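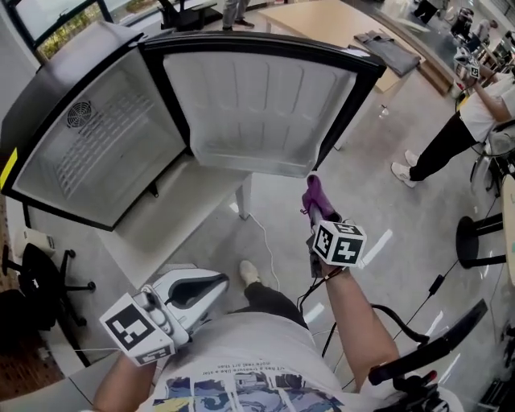
*A small black refrigerator on a white table, with its door open and a fan grille on the back wall of the interior.*

A **mini refrigerator** is a small refrigerator made for use outside a full kitchen, such as in a bedroom, office, dormitory or vehicle. The term covers a wide range of sizes, from units that hold a few drink cans to cabinets that stand on the floor and have a separate freezer shelf. The smallest are often called *mini coolers* or *skincare fridges*, depending on what they are sold for.

## Cooling

Most very small models are thermoelectric. An electric current passes through a solid module, which moves heat from the inside of the cabinet to a metal heat sink at the back. Fans are commonly used to spread the cold air and to carry heat away from the sink. These units have no compressor and use no liquid refrigerant. They cool to a set number of degrees below the temperature of the room, so on a hot day the inside may not be cold enough for milk or meat.

Larger models use a compressor, as a household refrigerator does. They hold a steadier temperature but are heavier. Absorption models, which are nearly silent, are found mainly in hotel rooms and campers.

## Construction

The cabinet of a small unit is usually a plastic shell around a layer of foam, with a molded liner. The door is hinged on one side and closes against a seal. Many liners have ridges that hold removable shelves, and some doors have a shallow rack or bin.

## Placement and care

Small units are often kept on a table or counter. Makers generally call for open space behind the cabinet so that warm air can escape. The Gresico and Plimby lines both give a minimum gap of 2 inches at the back, and Plimby asks for 3 inches in a closed room.

The interior is wiped with a damp cloth after the unit has been unplugged. Before storage, the door is left open until the liner is dry.

## See also

- Absorption refrigerator
- Icebox
- Thermoelectric cooling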